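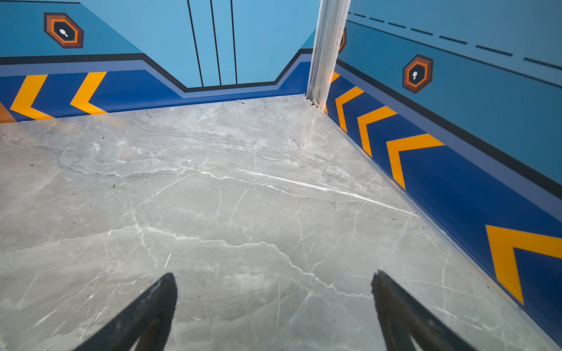 浅灰色石纹地面，细细的白色纹路

讲稿备注，周四晚上那场，自己看的，别投屏

先喝口水。麦试一下。手机静音！！上次响过。

开场不放歌。直接问：有没有人是从第二张才开始听Lurley的？举手。等他们举，别急着往下讲。

然后放《Gusstead》第一首的前50秒。就放到鼓进来那一下，停。说一句“这张专辑隔了很久才有续集”，翻页。

一、续集专辑这件事
- 说唱圈特别爱给专辑编号。二、三、二点五，都有
- 编号等于欠账，听众会拿着第一张来对
- 我自己的看法：《Gusstead 2》一半还清了，一半没还
- 这里不要展开讲别人的续集，上回在书店讲跑题跑了快一刻钟，后面全赶

二、Lurley是谁，快速过
两个人，Saturnino Montoya写词，Brayan Montoya做伴奏。叔侄。不是兄弟，海报上写错了，现场更正一下，口气轻一点，主办方也在。
Saturnino声音低，咬字松，句尾喜欢往下掉。Brayan那时候还在Van Wijk录音棚打杂，夜里没人用的时候进去录。第一张基本就是这么攒出来的，所以底噪很重，所以大家喜欢（这句留着，讲慢点）

三、第一张
速度差不多都压在一个地方。标题曲108拍，后面那首100。听着懒，其实词很密。
放第四首副歌，只放一遍。
提醒自己：歌词那页PPT有错字，“街灯”打成“接灯”，来不及改了，口头带过。
讲采样：那段管风琴是Brayan自己弹的，弹完转录到磁带上再采回来。很多乐评写是老唱片，写错了。我当年也写错过，认一下。

四、第二张，重点，时间给够
换厂牌了，Proddale。预算多了，客座也多了。一上来连着三首都有客座，Saturnino自己那段反而短。
问题在这儿→ 前半张像合辑。
放第二首，放到客座那段结束。问大家，主角是谁？停两秒。
速度提上来了，单曲那首121拍，为了现场。现场确实好用，十一月那场我在，前排跳得很凶。但在耳机里听，词被推着跑，他那个往下掉的句尾没地方掉了。这个点最重要，一定要讲清出，可以自己念两句示范，念慢的一遍，念快的一遍。别唱。

后半张
- 第七首开始客座没了，安静下来
- 第八首只有贝斯和人声，讲他父亲那辆货车，讲卖掉那天。放完整首，不说话
- 第九首回到108，和第一张标题曲同一个速度。我觉得是故意的。Brayan在采访里没承认，只说“手就放在那儿了”
- 最后一首结尾的管风琴，同一段，这次底噪洗干净了。问：洗干净了还是不是那个东西？不给答案，让他们聊

五、制作细节（时间不够整段跳过）
军鼓换了。第一张那个军鼓闷，像拍纸箱，第二张又脆又亮，两首对着放，各四小节。
人声叠轨，以前叠两层，现在副歌叠很多层，左右铺得很开。有人爱这个。我一般。
混音不是在Van Wijk做的，只有第八首是回去录的。所以第八首听着像“回家”。这个词别说太多次，肉麻。

六、可能会被问到的
问哪张更好：第一张。但第八首是他们最好的一首。
问有没有第三张：不知道。别瞎猜，上次猜了被人截图。
问那个客座的事：不聊，说不清楚。
问黑胶：第一张只压过一批，二手价别报，报了又有人找我代买。
问怎么学写词：抄。先手抄一整张再说。

七、收尾
放《Gusstead 2》最后一首后半段，灯暗一点，跟调音台的人先说好。
不要总结，不要念感谢名单，名单在最后一页上自己滚。
歌放完说谢谢，下台。

零碎
转接头带两个
音频文件放本地，场地网不行
第二首文件音量偏大，先拉底一点再放
签到桌那边的歌词小册子，讲完再发，不然全低头看
末班车之前必须散，盯一下钟
水别放电脑旁边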